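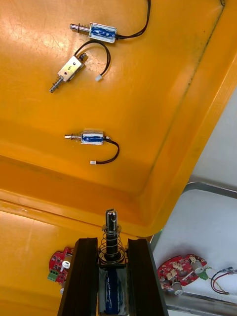
Small solenoids in an orange tray.

1/ Gimard Community Loan Fund has submitted written comments to the state banking department on its proposed small business lending disclosure rule. This thread sets out our main points for borrowers, partner lenders and members. September 15, 2020

2/ The proposal would require any lender making commercial loans under a set size to give the borrower a one-page statement of total cost before signing. The statement would show the annual rate, all fees, the payment schedule and any penalty for paying early.

3/ We support the rule. Our borrowers often come to us holding an offer from another lender that they cannot compare with ours. One offer is stated as a factor rate, another as a daily payment, another as a flat fee. A shared format would help them choose.

4/ Gimard has lent in Mosisen and the surrounding townships for 24 years. Most of our borrowers are small employers: repair shops, light assembly firms, child care providers, food businesses. Few have a finance officer on staff.

5/ Our first comment concerns coverage. As drafted, the rule reaches term loans and lines of credit but leaves out merchant cash advances. We ask that advances be covered on the same terms. Among the refinance requests we receive, these products are the hardest to read.

6/ One applicant in the Schumacher district brought us three advance contracts, each with a different method for figuring the daily withdrawal. Our loan officer needed most of an afternoon to work out what was owed. The owner had signed all three within one season.

7/ Our second comment concerns very small loans. The draft exempts any loan below $2,000. We understand the wish to spare lenders paperwork, but the cost of borrowing is often highest at this size. We recommend removing the exemption.

8/ Gimard makes loans of this size and already gives each borrower a cost statement. Preparing it takes our staff a few minutes per file. A sample form is attached to our letter as Appendix B.

9/ Our third comment concerns emergency lending. Many community lenders have opened relief programs this year with deferred payments and reduced or waived interest. The draft does not say how deferred months should be treated when the annual rate is figured.

10/ We closed 110 relief loans between spring and the end of August. Under one reading of the draft, a loan with a six-month deferral would show a higher rate than the same loan without it. That result would confuse borrowers. We have proposed language for section 4 to correct it.

11/ Our fourth comment concerns language access. The department proposes that statements be given in English only. Lenders that market or negotiate in another language should provide the statement in that language as well. Model translations from the department would keep the expense low for smaller institutions.

12/ Our fifth comment concerns timing. The draft takes effect 30 days after adoption. Large lenders may be able to meet that date. Smaller funds rely on outside loan software and must wait for the vendor. We ask for a longer period — six months would be workable — for lenders below an asset limit set by the department.

13/ We do not ask for a permanent exemption for nonprofit lenders. Mission lenders should meet the same standard of plain disclosure that we ask of others.

14/ The Dromum Credit Alliance has filed a separate letter on the enforcement section. Gimard has signed that letter. It addresses complaint handling and the records a lender must keep, and we have not repeated those points in ours.

15/ The department has scheduled a public hearing for November, to be held by video. Borrowers who wish to speak may register with the department directly. Our Mosisen office can help with registration and with preparing a short statement. Please call ahead, as the office remains open by appointment only.

16/ Written comments may be sent by mail or through the department's website. Letters from business owners need not be long or technical. A description of a loan offer you received, and what was unclear about it, is useful to the staff who review the record.

17/ The full text of our letter, with both appendices, is posted on the policy page of our website. A Spanish version will follow.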